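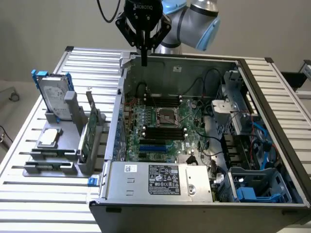
Ruan Botha
Populate the banks evenly before blaming the board. With two sticks in one bank you lose half the bandwidth, and some old server boards won't post at all.

doltholm40
Disagree. Mine posts fine that way, just slowly. Memory training takes 115 seconds on a cold start. I bought the board used from Tallmont and the BIOS dates from July, two years back. My plan is to flash first, then move sticks one at a time.

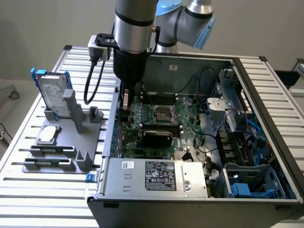 After that I'll run 10 passes of the memory test per stick and log the errors by slot.

Ruan Botha
10 is excessive. Two will catch a bad stick. Reseat the CPU before you flash, uneven pressure can drop a channel.

pronon_k
Seconding the reseat. Wouldn't flash with suspect RAM installed.

doltholm40
Fair point on the RAM. Reseat first, still doing 10.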